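# The freezer alarm, second attempt

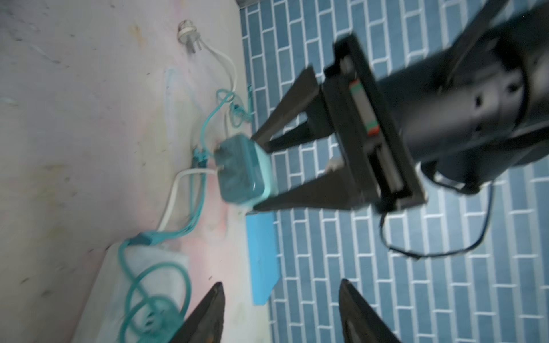

*Photo: Sioned Kemeys*

We lost a freezer full of food in the spring. The plug in the garage had tripped, the garage is at the far end of the garden, and we'd had no reason to go in there. I'll skip the details, except to say that most of a lamb went to the tip and I had to drive with the windows down.

The insurance paid for the food after a lot of emails (claim number ending 903, if anyone there is reading, thank you for getting there in the end). I decided I'd make something that would tell me the next time.

You can buy freezer alarms. I bought one first, a Briken, from Humphreys in town. It has a probe on a wire that goes inside the freezer and a box that sticks to the door. When the temperature goes up, the box beeps. It works fine. The trouble is that it beeps in the garage, and I'm in the house with the telly on. Tudur James next door heard it in June when I'd left the lid propped open on a bag of peas, and he came round to ask if we had a smoke alarm going.

So the beeping part was all right and the telling me part wasn't.

My first attempt used a cheap wifi board and a temperature sensor. I put it in a sandwich box on top of the freezer and had it send a message to my phone if it got warmer than minus 12. I was pleased with it for nearly a fortnight. Then the messages started coming at two in the morning, all saying the freezer was fine, then not fine, then fine again. The garage is right at the edge of our wifi and the board kept dropping off and restarting. Each time it restarted it read the sensor before the sensor was ready, got a nonsense number and panicked.

The bigger fault was one Osian Powell spotted straight away when I showed him. It was plugged into the same socket as the freezer. If the power tripped, the alarm went off with it. The one thing that had gone wrong in real life was the one thing it couldn't report. I had tested it by opening the lid and by putting the sensor in a mug of tea. I hadn't once tested it by pulling the plug.

Version two works the other way round. The board in the garage sends a short "still here" message with the temperature every 9 minutes. A second board in the kitchen listens for it. If the kitchen one hears a temperature that's too warm, it lights a red light and buzzes. If it hears nothing at all for half an hour, it does the same. That way a flat battery, a tripped plug, a broken board or a mouse through the cable all end up as a buzz in the kitchen, and I go and look.

I also stopped using the wifi. The two boards talk by radio, on little modules Xóchitl Meléndez gave me out of her drawer of bits. They only carry a few bytes at a time, but a few bytes is all it needs, and they get through the garage wall without any bother. She uses the same ones for her rain gauge at Davutholm, over a much longer distance than the length of our garden.

Some things I'd do differently:

- The sensor cable goes in under the lid seal. I used round cable to begin with and it left a gap, and I got a ridge of ice along the edge. Flat cable is much better.
- Tape the sensor to something heavy. Hanging in the air it jumps up every time you open the lid. Mine is now taped inside an old mustard jar filled with salt water, and the readings hardly move.
- Put a mute button on the kitchen box from the start. I added mine later and it looks it.
- Label the box. Nerys Ruddock was looking after the cat for us in November and unplugged it to charge her phone, as it didn't look like anything important. It now says FREEZER ALARM LEAVE ON in marker pen.

The code isn't clever. I've put it on my Gitness page with a wiring sketch, and it should be readable if you've ever made a light blink. The bit that took longest was deciding when it should stop buzzing. At the moment it waits for 2 good readings in a row before it goes quiet, which has put an end to the on and off business at the edge of the limit.

It has gone off for real once so far. The lid had been left up slightly on a frozen loaf, and I went down in my slippers and shut it. The Briken was beeping away too when I got there. I've left it on the door, partly for Tudur's benefit.

Next job is a proper lid for the kitchen box, then I'd like to do the same thing for the water level in the cellar. I have the float switch already. It's been in its packet on the windowsill since the summer.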